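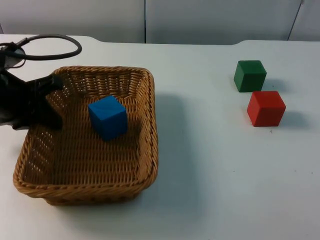 Sewwandi Samarakoon wrote in the margin of last term's handout that a hundred copies of one good demonstration teach the policy one thing, and that she would trade them all for thirty that start from different places. Keep her note in mind while reading this unit. Most of the trouble in the lab reports came from sets that were large and all alike.

Unit 4: Collecting demonstrations for a pick-and-place task

The task

Blocks go from the table into the basket. There are three: red, green and blue. An episode covers one block. It starts with the gripper empty and ends with the block resting in the basket and the gripper open and clear of it. Moving all three takes three episodes, and each is saved on its own with its own instruction line, for example "put the red block in the basket."

Blocks already in the basket stay there for the next episode. A set in which the basket always starts out empty will give you a policy that has never seen a block in there, and it may reach for the wrong one or stall.

Before you record

Check that the fixed camera has not moved. Open the reference still from your first session and lay it over the live view in the Revari viewer. The back edge of the table and the seams in the wall should line up. If they do not, fix the camera first. Do not plan to correct it later in software.

Run the cable check by taking the arm slowly to each corner of the work area. The loop should follow without pulling tight and without dropping in front of the gripper in the camera view.

Open and close the gripper twice and confirm that the logged width changes. Last May one group lost 18 episodes to a width channel that read zero the whole time.

Starting positions

Vary these between episodes:
Block position, near and far, including close to the basket.
Block angle. Do not square the blocks to the table edge.
Spacing. Some layouts should have two blocks almost touching, so that the fingers have to come in from the open sides.
Which block is the target.
Basket position, by a hand's width or so.
Arm start pose.

Keep these the same: camera, lights, table, and the wording of the instruction line.

Use the layout sheet from the Galtton folder. It lists 130 layouts in shuffled order. Work down the list and do not skip the awkward ones. People left to place blocks by hand tend to put them in the same few easy spots.

Driving the arm

Move at a steady pace. Long pauses are a problem in training, as the policy learns to pause too. If you need to think, think before you press record.

Come down over the block with the fingers open, close, lift straight up, travel, lower into the basket, open. Clear the rim by a good margin. Lower the block most of the way before you release it, so that it does not bounce or roll against the side.

If you miss a grasp, back off, line up again and carry on. Mark the episode "recovered." These are useful and we want them in the set. Stop and mark the episode "failed" if the block leaves the table, the basket tips, or the arm faults.

Labels

Each episode gets one of three outcomes: success, recovered, failed. Do not delete failed episodes. Move them to the failed folder, where they will be used in Unit 6 to train the success classifier.

Write the label right after the episode. Labels filled in from memory at the end of a session were wrong often enough last year that we threw out a full afternoon of work.

How much is enough

The shared Weerakoon set holds 3,738 episodes from earlier terms. You will pretrain on that and fine-tune on your own. Each pair should bring at least 57 usable episodes, counting success and recovered together, with no color making up more than half of the targets.

Plot the start positions of your targets before you hand anything in. If the plot shows clumps, go back and fill the gaps.

To hand in

The episode folder, the start position plot, and one page on what you varied and what you would vary next. Upload to Nunlow under your pair number. Late uploads miss the overnight training run and go into the next one.

Reading for Unit 5: the section on action chunking, and the appendix on resampling logs to a fixed rate.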